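Minutes of the Spring Meeting, Immont Lodging and Visitor Travel Association

**Held in:** April, 9:30 a.m., breakfast room of the Turnska Inn
**Presiding:** Renata Figueroa, Chair
**Minutes taken by:** Javiera Escobar, Secretary
**Member properties represented:** Turnska Inn, Skomano Lodge, Sepúlveda Guest House, Immont Motor Court
**Apologies:** Skomano Campground

## 1. Call to order and previous minutes

The Chair called the meeting to order at 9:34 a.m. and confirmed that a quorum was present. The minutes of the winter meeting were approved with one correction: under item 5, the pet fee at the Immont Motor Court should read "per stay" and not "per night." The Motor Court asked that the corrected version be sent to the front desks, where the old one has been quoted to guests.

## 2. Shuttle to the lake and trailheads

The Secretary presented the draft summer timetable. The shuttle would leave the Turnska Inn at 8:15 a.m., call at the Motor Court and the Guest House, and reach the lower trailhead at 8:50 a.m. The last return would leave the lake landing at 6:10 p.m.

Skomano Lodge objected that the route again passes the foot of its drive without stopping. The operator's position is that a bus cannot turn there safely. After discussion it was agreed that a stop would be requested at the pull-off opposite the fire station, and that the Lodge would bring its guests down by its own van.

The Guest House asked whether bicycles would be carried. The operator will carry them on the rear rack when space allows, but will not take reservations for it. Members are asked to make this plain at check-in.

**Resolved:** That the timetable be adopted, subject to the operator's agreement to the added stop. Carried.

## 3. Printed visitor map

The supply of the current map is nearly exhausted. The Chair reported a quotation for 1,000 copies on the same stock as last year. The following changes were agreed:

- The closed footbridge on the creek path is to be removed.
- Driving distances are to be given from each member property, in miles, to the lake landing and the lower trailhead.
- The Skomano Lodge telephone number is to be corrected.
- "Sepúlveda" is to be printed with its accent, both on the map and in the index.

Skomano Lodge proposed adding drive times beside the distances. The Motor Court opposed this on the ground that times given for July traffic would be wrong for the rest of the season. The proposal was put to a vote and failed.

**Resolved:** That 600 copies be divided equally among the member properties and the remainder be held at the Turnska Inn for restocking on request. Carried.

## 4. Shared booking page

The Secretary reported that the page went down twice during the school holiday, on both occasions in the evening. The hosting company has moved the page to a different server and has credited one month's charge.

Several members stated that room availability shown on the page lags behind their own records. The Guest House had accepted two parties for one room as a result and had placed the second party at the Motor Court. The Chair thanked the Motor Court for its help. Members were reminded that availability must be updated by 11:00 a.m. daily, including days when a property is full.

There was a longer discussion of the cancellation terms. At present each property states its own, and guests who book more than one stop in the valley find them hard to compare. The Turnska Inn favored a common 48-hour rule. Skomano Lodge, which takes wedding parties, could not accept fewer than seven days for group bookings. The matter was left open.

**Action:** Javiera Escobar to circulate a draft of common terms, with group bookings treated separately, before the next meeting.

## 5. Dues

The Chair proposed that annual dues be raised to $95 per property, to meet the cost of the map and the booking page. The Guest House asked that small properties be allowed to pay in two installments. This was accepted as an amendment.

**Resolved:** That dues be set at $95, payable in full or in two installments. Carried as amended.

## 6. Off-season rate card

Members reviewed the joint rate card offered to walking clubs. Roughly 50 room nights were booked under it last fall. It was agreed to continue the card on the same terms, with the Saturday supplement to be shown on the front.

## 7. Other business

The Motor Court asked that road work on the valley highway be posted on the booking page as soon as notice is received. Agreed.

## 8. Next meeting and adjournment

The next meeting will be held at Skomano Lodge after the close of the summer season. There being no further business, the Chair adjourned the meeting at 11:20 a.m.
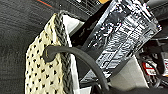 Members are asked to send changes to their property listings to the Secretary before the map goes to the printer. Each listing may carry up to forty words on rooms, parking and breakfast hours, and should name only what every guest will find on arrival. Furnishings may be mentioned briefly, and wording as plain as "cream knitted fabric with a dark gray braided border" is sufficient for an item of that kind. Listings not received in time will be repeated from the present edition.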